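Preguntas frecuentes – Alojamiento por semanas en Meroritz

Última actualización: 2024-02-05

Hemos reunido las dudas que más nos llegan por correo antes de una reserva y durante la estancia. Si la suya no aparece, escriba a la oficina de reservas y le contestará Judite Pinheiro o Chia-jung Hsu, normalmente en el mismo día laborable.

RESERVAS Y PAGOS

¿Cuál es la estancia mínima?
Siete noches. En enero y febrero admitimos estancias de cinco noches si el apartamento queda libre entre dos reservas, pero hay que pedirlo por correo; la web no lo permite.

¿Cuánto cuesta?
El estudio cuesta 500 euros por semana y el apartamento de un dormitorio, 600. El precio incluye agua, luz, calefacción, internet y la limpieza final. La tasa turística se paga aparte, a la llegada.

¿Cómo se confirma la reserva?
Con el pago de la primera semana. Hasta que no lo recibimos, las fechas siguen abiertas para otros huéspedes. El resto se abona a la entrada, con tarjeta o por transferencia. No aceptamos cheques.

¿Qué pasa si tengo que cancelar?
Con más de 15 días de antelación devolvemos el importe completo. Con menos, retenemos la primera semana, aunque puede usarla en otra fecha dentro de los doce meses siguientes.

¿Puedo reservar a nombre de una empresa?
Sí. Indique el NIF y la dirección fiscal en el momento de reservar. Una vez emitida la factura solo la modificamos si hay un error nuestro.

LLEGADA Y SALIDA

¿A qué hora puedo entrar?
A partir de las cuatro de la tarde. Si llega antes puede dejar el equipaje en la oficina, que abre a las nueve. La salida es hasta las once de la mañana.

¿Y si llego de noche?
Le enviamos un código para la caja de llaves del portal. El código cambia con cada reserva – no sirve el de una estancia anterior. Necesitamos su documento de identidad escaneado antes de las 18 horas del día de llegada.

¿Hay aparcamiento?
El edificio Treka tiene plazas en el sótano, con suplemento. El edificio Yuen no tiene garaje; el aparcamiento público más cercano está detrás del mercado. En los dos hay sitio para bicicletas en el patio.

DORMITORIO Y ROPA DE CAMA

¿Las sábanas y toallas están incluidas?
Sí, un juego por persona y semana. El cambio se hace cada siete días, por la mañana. Si prefiere que no entremos, avise la víspera y le dejamos el juego limpio en la puerta.

¿Puedo pedir más mantas o almohadas?
Sí, sin coste. Diga si tiene alergia a la pluma y le prepararemos ropa de cama sintética. Conviene indicarlo al reservar.
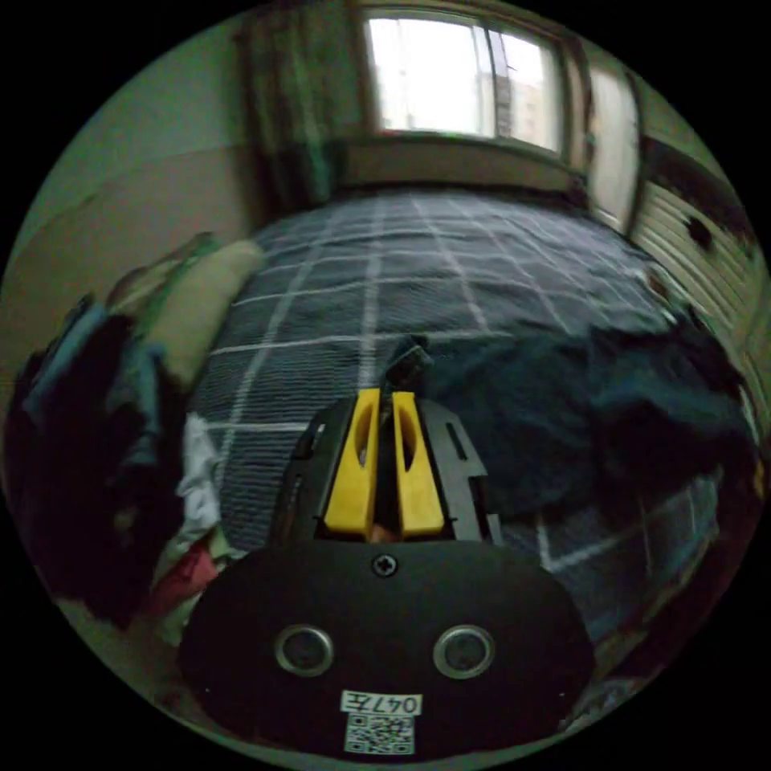

¿Se puede añadir una cama supletoria?
Solo en los apartamentos de un dormitorio, y una como máximo. También tenemos cunas de viaje para menores de dos años. Las sábanas de cuna las trae la familia.

¿Qué hago si mancho el colchón o la colcha?
Avise cuanto antes. Casi todas las manchas salen si se tratan el mismo día y en ese caso no cobramos nada. No use lejía. Si hay que sustituir una pieza, le mandamos la factura de compra y se descuenta de la fianza.

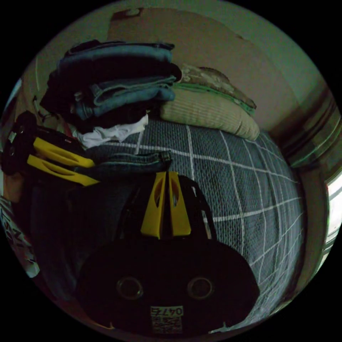 La fianza se devuelve en la misma tarjeta con la que se hizo el cargo, en un plazo de cinco días laborables desde la salida. Algunos bancos tardan algo más en reflejarlo.

DURANTE LA ESTANCIA

¿Hay lavadora?
En Treka, dentro de cada apartamento. En Yuen la lavandería es común y está en la planta baja; funciona con la aplicación Fludo, que se paga por lavado. Entre las diez de la noche y las ocho de la mañana permanece cerrada.

¿Admiten animales?
Perros y gatos, previa consulta y con suplemento de limpieza. No pueden quedarse solos en el apartamento durante la noche.

¿Puedo recibir visitas?
Durante el día, sí. Para que alguien se quede a dormir hay que registrarlo en la oficina, aunque sea una sola noche.

¿A quién llamo si se estropea algo?
En horario de oficina, a recepción. Fuera de ese horario, a Ardalan Ansari, encargado de mantenimiento – su número está en la hoja pegada junto a la puerta de entrada. Para una bombilla o un mando sin pilas, espere a la mañana.

¿Puedo prolongar la estancia?
Si hay disponibilidad, sí, al mismo precio semanal. Pídalo al menos tres días antes de la salida prevista. Las prórrogas las gestiona Chih-ming Shek desde la oficina de Yuen, también para los huéspedes de Treka.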